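Margarida Cordeiro has been clearing other people's tables for long enough that she no longer asks what anything is for. She runs Welelia, a home-tidying service with two employees, and most of her work is small: one drawer, one shelf, one tabletop.

"People call me about the garage," she says. "Then I get there and the garage is fine. It's the kitchen table they can't eat at."

Her method starts with a pan. She asks the client for the widest one in the house, puts it on the table, and everything small goes in. Candy, packets, caps, coins, whatever is lying there. Only then does she start on the larger items.

"A bowl is too deep. Things go to the bottom and they stay there for a year. With a wide pan you can see all of it."

She leaves the tablecloth on while she works. Some organizers strip the table first, but Cordeiro finds that clients get nervous when the whole room changes at once. Boxes stay where they are until the pan is full.

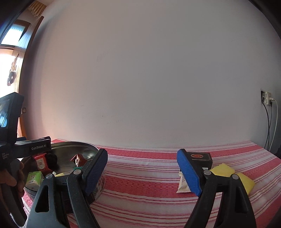
## What goes in the pan

Snacks and candy make up most of it, she says, and bottle caps come next. Last March she kept a tally for one month and wrote down 417 items from 31 tables. She has not done it again. "It took longer than the tidying."

Her longest-standing client is Orathai Sitthichai, who first called her when she was moving her sewing out of the spare bedroom. Sitthichai now does the pan herself, in the evening, before she sets the table for breakfast.

"I thought it was silly," Sitthichai says. "I have drawers. But I never opened the drawers. I look in the pan every day, and if the candy is still there after a week I give it to my nephew."

They disagree on boxes. Cordeiro wants a box opened and checked before it goes back on a shelf. Sitthichai keeps several that she likes for their lids and doesn't care what is inside them.

"She has one full of rubber bands," Cordeiro says. "Just rubber bands – and she's happy with it, so I leave it alone."

## Emptying it

The pan has to be empty by the time Cordeiro leaves. Food goes to the kitchen, trash goes out, and anything the client can't decide on goes into an envelope with their name on it. She keeps the envelopes for two months. Hardly anyone asks for one back.

Then the pan gets washed and returned to the stove.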